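Home | Topics | Ask | Visits and Events | Members | Sign in

Bringing a school group to a robot picking demonstration: what should be arranged in advance?

Posted by Grenley_Library_Programs, September 2, 2022

Our institution intends to bring a group of 13 students to the open day at the Pretel automation hall in Tenderville. The program lists a demonstration of robotic gripping with everyday objects. We would appreciate guidance from those who have attended on the following points: how close visitors may stand, whether the students will be able to follow the work, and whether separate registration is required.

3 replies

Kazlauskienė

I attended the April open day with a group of similar size. Registration for the hall does not include the demonstration, and a separate request must be submitted through the visitor desk. Groups are admitted to the marked line, 2 yards from the table. Students at the back had difficulty seeing the fingers of the gripper from that distance, and the wall screen was of considerable help to them. I would advise requesting places on the screen side. 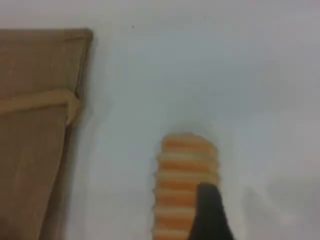

Gripper finger against the orange and cream striped object, with the cardboard box at left.

The operator took questions at the end of each session. Our students asked mainly how the grip is adjusted for an object with an uneven side, and the reply was given in plain terms. Please note that the spoken commentary is not provided in writing. Teachers who require notes should assign a student to take them.

39_Tenderville

Parking is behind the hall. Buses cannot turn there.

toolroom252

The previous reply is correct with regard to parking; buses should use the north entrance. As to whether students will be able to follow the work, this depends on their age. The younger visitors in our party lost interest after the second session, while the older ones wished to remain. It may be advisable to plan for one session only and to ask at the desk whether a second is available. I do not know whether the same objects will be used again.

Helpful (13) | Share (2) | Report

Contact the moderators | Terms of use | © Grenley Community Help | Back to top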